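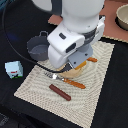

Por Gizella Szabó, Comunicación de Hikelness
16 de octubre de 2019

Hikelness incorpora brazos robóticos a la preparación de mesas y bandejas

Hikelness, empresa de servicios de comedor, pone en marcha con Avton el proyecto Kivik, que lleva la automatización al puesto donde se montan los servicios: mantel individual, cubierto, plato y comida, siempre en su sitio y a la hora. ¡Estamos muy contentos de poder contarlo!

En nuestra cocina central salen cada día 403 servicios, y quien los monta repite el mismo giro de hombro durante toda la mañana. Con Kivik, el brazo se ocupa de coger y colocar, mientras el equipo decide la disposición, revisa el resultado y atiende los pedidos especiales (que son muchos y cambian hasta última hora). No se suprime ningún puesto. Los turnos de montaje pasan de tres horas seguidas a dos, y el tiempo liberado se dedica a formación.

El trabajo de estas semanas se centra en el agarre. Un cubierto fino, un pan y una salchicha piden cada uno una presión distinta, y son las personas de cocina quienes indican a los técnicos qué está bien colocado y qué no.

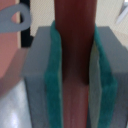

Josué Rezende comenta que al principio temía pasarse el día vigilando una máquina, y que ahora lo que más le gusta es que le pregunten cómo se hace bien su trabajo; pide, eso sí, que la formación se mantenga cuando el proyecto crezca.

Kivik llegará en enero al comedor de Medeiros, con alrededor de 2264 servicios semanales. La formación de ese equipo estará a cargo de Cauã Lacerda.

Contacto de prensa: Gizella Szabó, Hikelness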